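Kaj Thoroddsen
@kajthoroddsen

Thread on arranging mixed bouquets by hand, no foam, no frog. Mostly notes to myself from February, cleaned up. 1/10

Strip every leaf below the binding point before you pick up the first stem. Lay the stems out by type. If you strip as you go you end up holding half a bouquet in one hand and a thorn in the other. 2/10

Binding point: I use one hand width above where the stems will be cut. Higher gives a tight dome. Lower lets the heads fall outward, fine for a wide-mouth vase, bad for anything with a neck.

Add stems at a constant angle, always the same direction, and rotate the bunch a little after each one. If a stem goes in against the spiral, take it out. It will snap when you tie. 4/10

Roses first, spaced. Daisy types second, set slightly higher so the heads don't get crushed. Small filler blooms go in the gaps, foliage last. Sigrun Haugen does foliage first and builds over it. Her result is looser. Both hold.

Color: yellow and dark red at equal strength will fight. I let one lead, and the white daisies go between them. Yellow centers on the daisies help tie in the yellow roses. Burgundy filler next to dark red reads as shadow from across a room, so use it there if you want depth. 6/10

Check the shape against a window at arm's length. Backlight shows the holes. Overhead light hides them.

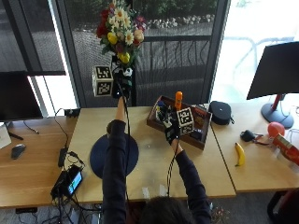 Grip low on the stems while you do this, and turn the bunch a full circle. Most of mine have one flat side, usually the side that was against my palm. Fix it before tying. 8/10

Tie with Vamow twine, three wraps, firm enough that the stems don't slide. Recut at an angle after tying. Vase gets 37 cm stems in my case (tall Nesta cylinder), 26 cm for the short one. Measure from the top of the tallest head down.

Keep the small stuff in one tray with a raised edge. Twine, snips, tape and flower food used to migrate to every surface in the room. Change the water every other day and recut then too. Questions about the spiral, ask, I'll reply tonight. 10/10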